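Clunidance tabletop sim - clutter pick set, README

Status: usable, docs still behind. Ask Kristýna Kratochvíl before you change the splits.

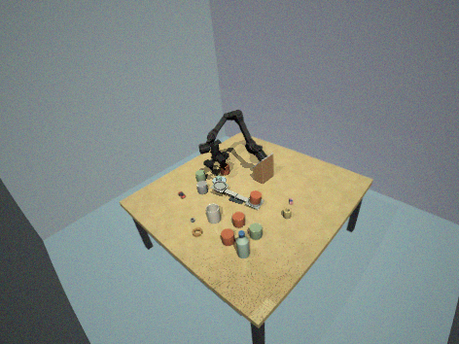
What we wanted to know: does a grasp policy trained only in sim get better if the clutter includes things it never has to pick? Older Plonska set had cylinders only. Policy did well on it and then fell over as soon as a cup or a bottle stood in the way. So this one mixes target cylinders with distractors, same table, same arm, and moves things about between episodes.

What's in it

1554 episodes, all simulated. 126 held back for testing, don't train on them please. Split was done by layout, so no test layout turns up in training.
Targets are the coloured cylinders - red-orange, green and gray in the renders.
Distractors are household odds and ends plus small bits that lie flat on the wood. Never a target, but touching one is logged.
Each episode has the instruction, joint positions, gripper state, rendered views and a success flag.

How it was made

Layouts sampled at random, then dropped and left to settle. Anything that rolled off the table was thrown out and redrawn. Scripted expert does the picks, it knows the true poses, the policy only gets pictures. Wall colour and light change per layout, wood texture too. Grain in the renders is left in on purpose, Oldřich Halás found that cleaning it up made the policy worse on noisy input.

Result so far

Trained 2 policies, one with distractors and one without, 6 seeds each. The one with distractors wins on cluttered test layouts for every seed. On bare layouts can't tell them apart. Full table goes in the Prolonitz report, not here.

Known problems

- Cylinders standing nearly touching: the expert sometimes nudges the neighbour. Still counted as a success, which is probably wrong.
- Contact log drops the frist step of an episode. Fix is in the Vaněk branch, not merged.
- Small flat items are hard to make out at the low render size. Use the large one if you care about them.
- No real robot data. Don't quote these numbers as if there were.

To do

Rerun the expert with a wider approach angle. Seperate flag for nudges. Camera notes need writing up, Oldřich has them, hopefully by Tuesday.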